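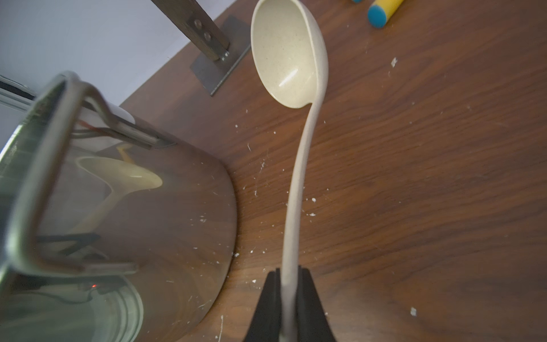 A cream ladle with a flecked bowl, next to a polished steel pot.

Kitchen & Table / Equipment

By Gopinath Warrier
8 August 2024

Print this article | E-mail this article

Vimala Kaimal writes specifications for pots, pans and serving tools at Jeltent, a kitchenware supplier in Clundden. Most of her work concerns parts a buyer handles every day without looking at them closely: the bend in a ladle handle, the ring on the side of a pot, the edge of a lid. We spoke over a walnut-brown table with a stockpot and a plastic ladle on it, and the conversation began with the ladle.

"People look at the bowl first," she said. "I look at the handle where it meets the bowl. That is where the load goes. If you lift a full bowl of soup, the handle wants to bend right there."

She prefers a slender handle that gets wider before it reaches the bowl. A sudden change in width puts the stress in one place, she said, and a plastic ladle made that way will often show a pale line across the neck before it fails. A gradual flare spreads the same load over a longer section. A slight curve in the handle is also useful, since it lets the bowl stay closer to level as the hand clears the rim.

The shape of the bowl is a separate question. Kaimal said a round bowl is easier to measure with and a deep oval one is easier to pour from, because the narrow end acts as a spout. Jeltent sells both. The oval ladle in its Lallo line took 17 drawings before she signed it off, and most of the changes were to the depth.

"A shallow bowl fills fast but spills on the way up," she said. "A deep one needs more liquid in the pot before you can fill it. Once the pot is down to the last serving you are scraping with the side. So depth is a compromise with the pot, and you can't set it by looking at the ladle alone."

On color, she was brief. Cream and beige show tomato and turmeric stains sooner than dark plastic does. A flecked surface hides light staining better than a plain one, and it also hides small scratches. She does not regard either as a reason to buy or avoid a ladle. She does advise against leaving any plastic ladle standing in a pot over heat, whatever the label says about temperature. The part that suffers is the back of the bowl, where it rests on the hot base.

"The label gives you a number for the material," she said. "It doesn't tell you what happens when one corner of the part sits on metal with a flame under it for an hour."
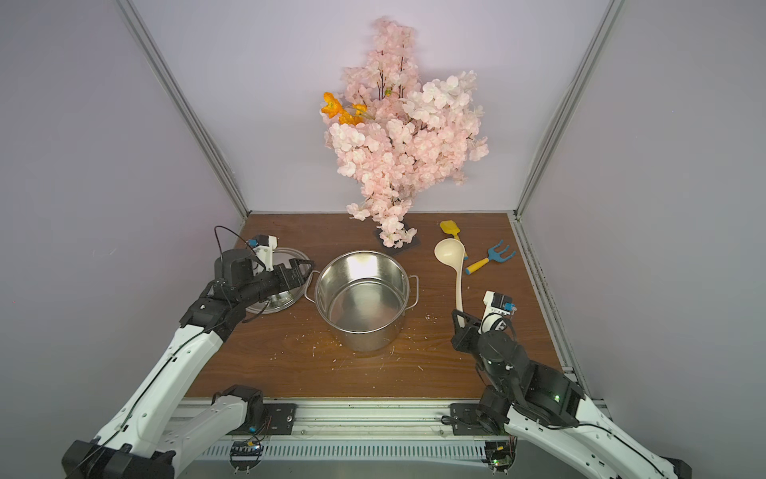
The stockpot stands open with its lid to the left. The ladle is on the right, in front of the cherry blossom.

I asked about stainless steel and why it is so often polished on the outside. Kaimal said the finish is mostly for the shelf. A mirror surface sells well and wipes clean easily, but it shows fingerprints, water marks and every fine scratch from a scouring pad. Inside the pot, the finish matters more. A smooth wall releases starch and burned milk with less rubbing. The base always wears first, and she expects it to look duller than the walls after a few months of normal use.

"A dull base is fine," she said. "Pits are the thing to check for. Small dark points that you can feel with a fingernail. Those usually come from salt that went into cold water and sat there. Let the water come up to heat, then salt it, and stir."

Rainbow or chalky patches on the base are a different matter, she added. They wash off with a little vinegar and hot water and have no effect on the cooking.

She spent longer on handles. Her preference for a stockpot is a looped handle on each side, riveted just below the rim. A full pot should be lifted with two hands, and placing the handles high keeps the center of weight under the grip. With handles set halfway down the wall, the pot is more inclined to tip as it is carried.

Wire loops have known faults. They heat up along with the pot and need a cloth or a mitt. Thin wire also presses into the fingers when the pot is heavy. Their advantage is that they take little space on the shelf and have few places for grease to collect. At Jeltent each sample pot is filled with water and lifted 400 times by its loops before the rivets are inspected. Kaimal checks them from the inside first.

"You run a finger around the rivet head," she said. "If there is a gap, food will get in and you won't get it out. If the head turns at all, the pot goes back to the maker. I have returned more than 200 pots for that alone."

Owners can make the same check at home, she said, and should do so once or twice a year on any pot used for large quantities. A loose rivet cannot be tightened with kitchen tools. The pot can still hold dry goods but should not be used to carry hot liquid.

Lids came next. Kaimal tests the fit by setting the lid on the pot and turning it through a full circle. It should turn without catching and without rocking. A lid that rocks has usually been dropped, and the fault is nearly always at the edge. Steel lids bend a little more readily than people expect. For the same reason she does not like them stored under heavier items.

"Put the lid upside down on the pot, knob inside, and you can stack on top of it," she said. "Check that it sits flat first. If it sits flat upside down and rocks the right way up, the edge is bent and the top is fine."

On matching ladle to pot, her rule is simple. Stand the ladle in the pot with the bowl on the base. The end of the handle should clear the rim by at least a hand's width. Any shorter, and sooner or later the whole ladle slides under the surface. A hook at the end of the handle helps, but only when the rim is thin enough for the hook to catch.

Joshi, the housewares shop near the Clundden depot, now keeps a pot by its ladle rack so that customers can do this for themselves. Kaimal suggested the arrangement in June. Returns of ladles have dropped at the shop, she said, although she has no figures for it.

We finished on the tabletop. A bare wooden table should not take a pot straight from the stove, and she does not trust a folded towel for the job either, because the steam stays under it and leaves a white ring in the finish. She recommends a trivet with feet, high enough for air to pass beneath. Scratches from the base are avoided by lifting the pot each time it is moved. A dragged pot will leave an arc in most finishes, and along open grain the mark is hard to sand out evenly.

Jeltent's next stockpot will have wider loops and the same rivets. Kaimal has 7 samples to get through before she chooses the wire.

Print this article | E-mail this article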